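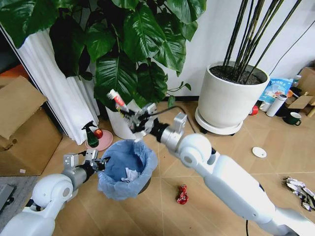
About Zondulham

Robotics / Who We Are
4 min read

We try out robot parts so that you can buy the right ones, or at least the wrong ones on purpose. Grippers, arms, cameras, controllers. If it bolts to something and comes with a brochure, we have probably had it on the floor next to a trash bin.

The bin is our favorite test. Picking up litter sounds like a job for a Sunday-school class, and it gets through more expensive hardware than anything else we do. A tube squashes when you pinch it. A candy wrapper is mostly air and opinion. A crumpled tissue gives the fingers very little to push against, and a bag liner will follow a gripper home if the fingers catch it on the way out. Most brochures show a gripper holding a cube. We have never been asked to clean up a cube.

How we got here

Zsófia Virág started Zondulham after buying a gripper for a packing line on the strength of a very good video. The gripper cost 1,930 dollars and could not pick up a bag of crisps. It could pick up the box the crisps came in, and she kept it for that. Burgi Ammann was the person who had to sign for it. They went into business together the next July, and the gripper came too. It holds the door.

We are still a small outfit. Zsófia runs the arms and grippers. Burgi looks after controllers and cameras, answers the phone, and decides what goes in the report when a supplier would prefer that it didn't.

What we do all day

You send us the part, or tell us which ones you are stuck between. We mount them, one after the other, and give them the same chores. A full comparison is 300 picks per gripper, with the same objects and the same person in charge of being disappointed. For a long-run test we go to 3,000, and by then we know what the finger pads are made of, mostly from sweeping it up.

Our usual chores:

- Floor litter into a lined bin, one arm picking and the other staying near the rim
- Half-empty tubes, caps and small round lids
- Wrappers, flat and crumpled
- Cups and mugs by the handle, then by the rim, then however the gripper feels like doing it
- Cable drag, meaning we let the cable lie where cables lie and see what it gets caught on

We work among house plants, cardboard boxes and snack bags for most of this. A bare lab bench makes everything look clever.

Three reports people ask for

The Pladar and the Dudás are two-finger grippers at nearly the same price, and customers tend to want us to say they are the same. The Pladar closes faster. The Dudás is slower and lets go when told, a talent we did not value enough until we met the Pladar. The Birkitz is a controller. It is fine. The manual is 70 pages long and the page you want is in the other manual.

What we don't do

We don't sell hardware, take a cut from people who do, or give out badges. One supplier asked for a badge and Burgi mailed them a sticker of a pear.

Getting in touch

Write to Burgi with the part, the job and the date you have already promised your boss. If you are sending something heavy, tell us first. The stairs are narrow and the gripper only holds one door.

Contact | Reports | Shipping a part to us
© Zondulham. All rights reserved.
Back to top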